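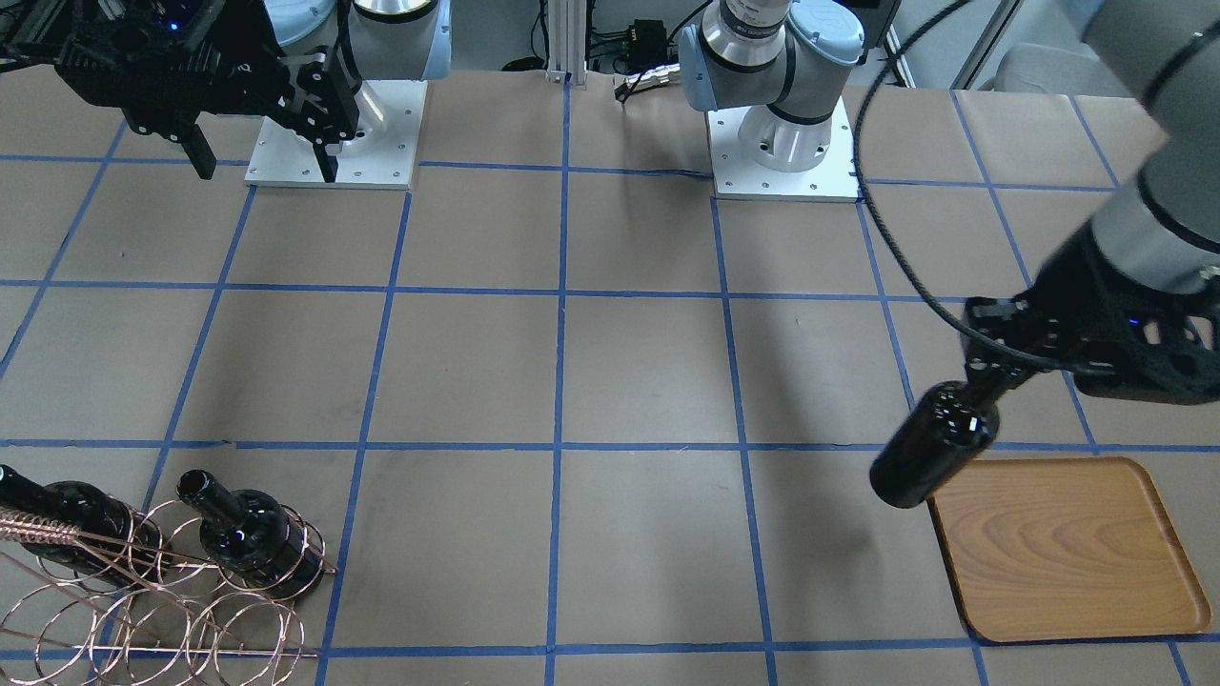
# Tape grid and overhead grips: what does your written procedure say?

**smchoi_cell4**
We are rewriting the bench procedure for two-arm work on glass items. The cell is as shown: brown paper top, blue tape grid, wire rack on one side, wooden tray on the other, bottle gripped by the neck. Draft rules so far:

1. Grid lines are for placing objects only. They are not a measurement reference.
2. Paper is replaced every 60 sessions, or sooner if it tears.
3. A held bottle travels over open cells only, never over the rack.
4. The idle arm parks before the other arm closes on glass.

Rule 4 is the one we can't agree on. Comments welcome before I send it to Mei-kuen Ko for sign-off.

**bouzid_m**
Rule 1 is fine but needs to be stronger. The tape is visibly wavy. If anyone reads a pose off a cell corner, the error goes straight into the log. At Sitberg we print "NOT A DATUM" on the procedure cover and calibrate from the mounting plates.

Rule 4 costs too much time. We measured 18 extra minutes per shift with a forced park. A keep-out volume between the grippers does the same job.

**lc_liao**
> A keep-out volume does the same job

Only if the volume includes the payload. A bottle held by the neck and tilted puts its base well outside the gripper envelope. Most of the configs I review model the fingers and stop there.

**bouzid_m**
Agreed, payload has to be in the model. Ours is. I still would not write "park" into a rule for everyone.

**szewing_w**
Two gaps in the draft:

- Nothing on cables. In your setup there is a cable looping down past the base to the wrist. Put slack limits and a check at full wrist rotation in the pre-start list.
- Nothing on tray position. It sits across a blue line. Either the tray has a taped outline or the procedure says any position is allowed. Leaving it open gives you two operators with two habits.

**smchoi_cell4**
Cable check goes in as rule 5. Tray position is free on purpose — we vary it between runs — but I will write that down.

For rule 4, proposed text: "The idle arm parks, or a keep-out volume that includes the held object is active and has been tested that day."

**lc_liao**
"Tested" how? Name the test. We jog to the boundary at reduced speed and record the stop.

**bouzid_m**
I can live with that wording plus Liao's test. Not convinced it has to be daily. Ours is after any tool or payload change.

**smchoi_cell4**
Keeping daily for glass. Revision 4 is in the Pelludel folder, dated 11 June 2019. The paper interval is still open if anyone has wear data.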